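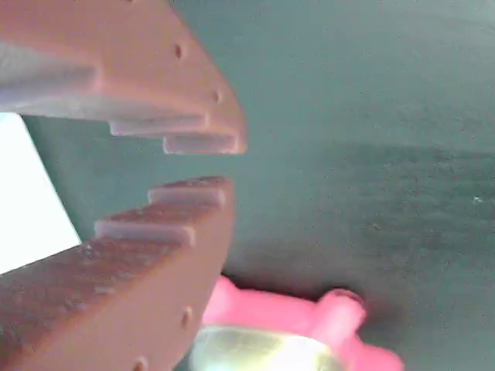 Last modified: Thursday, October 21, 2021

Wirnetti Staff Forum - Workplace Changes
Topic: Gripper cell at the Sundbridge site

LChowdary
Colleagues are advised that the cell has handled small-part sorting on the day shift since June. Output stands at 424 parts per shift. The 11 employees previously assigned to the bench have been offered posts in inspection or packing. Comments are invited.

N. Lamptey
The figure requires context. The bench produced 453 per shift with a full crew. I do not oppose the cell, but members were told that output would rise.

strachan_nights
At Strachan the count was nearly 257 in the first month and improved after the stepped fingers were fitted. I would ask for patience. Wrist complaints on our shift have fallen.

N. Lamptey
Fewer wrist complaints are welcome. Inspection, however, is graded lower than bench work. Will pay be protected?

LChowdary
Pay is protected for one year. The position after that has not been agreed.

pledetti_rep
We received the same answer at Pledetti. I recommend that members request it in writing before accepting a transfer.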